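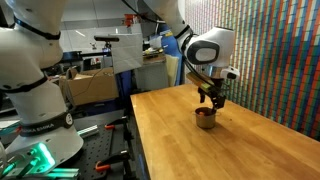

Britt-Marie Björklund wrote to ask whether a steel cup on a butcher-block table could be used hard every day without marking the wood. We get that question a lot, and the answer is yes, if you oil the top.

Trodine makes long worktables for shared rooms. We started with one bench and now have 123 models, all in strip-built wood – light, honey-colored and easy to sand. 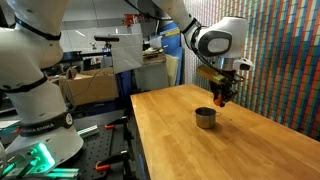
Small scuffs are normal. We leave them until the yearly sanding in August, when every strip gets the same treatment. Last year we finished 2,621 feet of tabletop, up from 2,026 the year before. 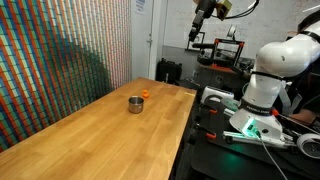
Butcher-block table with steel cup, beside the mosaic wall.

Tables are built to order and delivered within three weeks.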